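Grarkis Hand Club: Spring Gallery

Posted Saturday, April 28, 2018 by Andor Dudás

The Grarkis club meets after classes and has one project this term, which is to get a robot hand to sort small packets into a box. A four-year-old can do this. We have been at it for 12 weeks and have opinions about four-year-olds.

The arm is called Otow, for reasons that made sense to the people who were there. The grasping code is Griltik, now on its third rewrite. Most of the gallery is on the club drive. The one on this page is from the sorting sessions.

Sorting sessions run on a strict schedule: one person works at the table, one person supervises from a chair, and the laptop decides when we all go home. The target is the cardboard organizer in the middle. Any compartment counts as a success until May, when it has to be the right one. 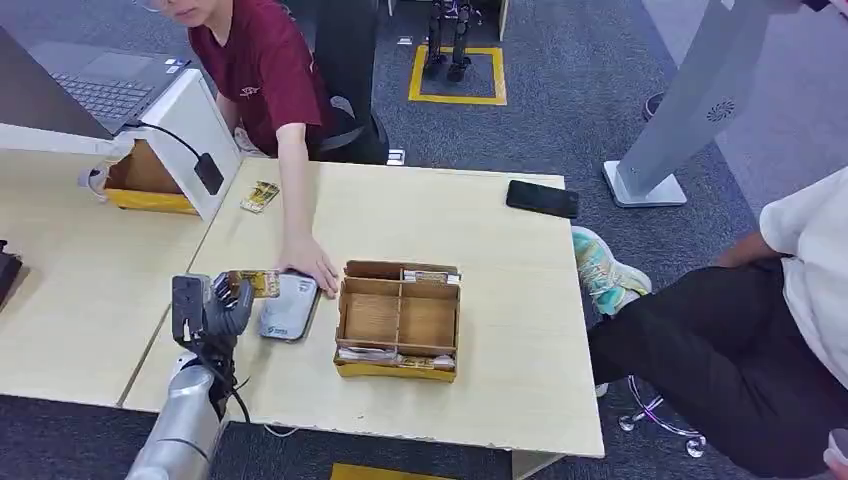
The packets were the club's own choice. Blocks would have been easier, and we had blocks, but Onishi argued that anyone can pick up a block. Packets are thin and shiny and they slide. Griltik spent most of its second version closing the fingers very gracefully on air next to them.

Our best run so far is 26 packets in one session. Our worst is 3, one of which was put back by a human who then denied it. The difference between the two runs was a single minus sign, and it took us four days to find.

Next month we start on placing, as opposed to letting go and hoping. New members are welcome. You don't need to know any code, but you should be able to sit near a table for long periods.

Comments (4)

mbrandt: Is the minus sign story the same minus sign as last year?

Andor Dudás: Different minus sign. Same author.

petra_k: My son wants to join, he is 15 and very good at sitting. Do you take high school students?

Onishi: I stand by the packets.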